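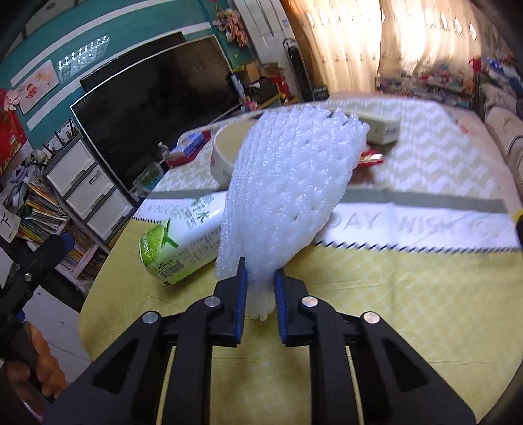
lindier29: Went to the same open day in July and came away less impressed than you, Guvora. Half of it was talk. And the line for the hands-on part, wow.

Guvora: The line was bad, yeah. I got there at 10 and still waited through two groups. But once I had the grippers in my hands I forgot all about it! They let me do 3 tries at picking up one of those foam fruit sleeves, and it's way harder than you'd think — squeeze too much and it folds up, too little and it slides right out. 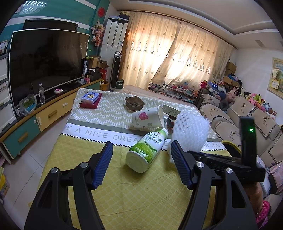

My second try was the worst, I kept coming in too high and pinching air. The Farmont lady told me to slow down and watch the tips and forget about my wrist. Helped a lot.

3025_mike: did they say how many demos they need before the robot can do it by itself?

Guvora: She said 300 for one simple task, more if you keep changing the objects around.

lindier29: See, that's my problem with it. 300 tries so a machine can pick up foam? My kid gets it in one.

3025_mike: your kid had a few years of practice grabbing stuff first lol

lindier29: Fair. Still think they oversold it in the intro.

Guvora: The intro was too long, I'll give you that. I'd go again though, mostly for the hands-on. Is anybody doing the Lazaridis one? I heard you have to sign up ahead and I can't find the form.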